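Votside open workshop, August

I nearly skipped this one. The Votside people open their doors for one afternoon each summer, and last time I got there so late that all I saw was a locked gate and a guy folding up the sign. So I left early, got lost twice in the streets behind the Hulten warehouse (the map puts the entrance on the wrong side, go to the side with the loading ramp) and still walked in with time for a coffee.

The building dates from 1979 and used to be a packing hall. You sign in, you get a sticker, and then you're more or less free to wander as long as you stay off the marked bits of floor. There were 16 of us in my group, mostly students, plus a retired couple who asked better questions than I did.

Our guide was Beril Ersoy, who runs the teaching side, and by teaching I mean teaching robots. She started us off at a remote control station. You sit in a chair, hold two small copies of the robot's arms, and whatever you do with them the big arms do across the table. I got a turn! The job was to pick up a cup and put it on a saucer, and I'm sorry to report the cup went over every single time. Your hands feel nothing when the gripper touches something, so you're going by eye alone, and I kept closing too soon. One of the students got it on her second try and was very gracious about it.

Beril's team needs good runs, and a lot of them. She told us they want 2000 for the table-clearing task before they train anything, and the fumbled ones get tagged and kept in a separate pile. I asked if mine would be kept. She laughed and said it depended on the storage budget.

Next stop was the arm you teach by grabbing it. They call it Kelmendi, I never found out why. You press a button near the wrist, the joints go slack, and you just lead it through the motion like you're helping someone put on a coat – a stiff coat, but still. It's much easier than the remote station and I could have stayed there all afternoon. The catch is that your own arms are in the way of its cameras the whole time, so they only use it for short moves now. 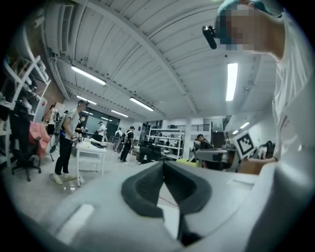 Hand-held grippers were the part I'd come for. You leave the robot out of it completely, carry its hand around in your own, do the chore, and the recording gets turned into something an arm can copy later. I'd pictured one quiet desk with one patient person at it, and it's a much busier business than that. One man in a gray T-shirt was working at a little white table with a headset on and a rig like a backpack, a black cable looping down from it, and closer to us someone in a teal cap or headband was leaning right over the gripper with a small camera sticking out from the side of their head. The gripper itself has a foam pad with a deep V in it and grooves on both faces, and I badly wanted to poke it. There was also a white board with one of those blocky black-and-white square markers on it, the kind a camera can use to work out where it is.

Beril says new people take 6 sessions to stop rushing. Everyone moves too fast at first, then too carefully, and a robot trained on the careful ones dithers over everything. I liked that.

We ran out of time for the Kasthorpe demo upstairs, which annoyed me a bit, as it was on the flyer. Wear flat shoes if you go, and eat first. The coffee was free but the only food was a bowl of mints, and the retired couple had gotten to those before me.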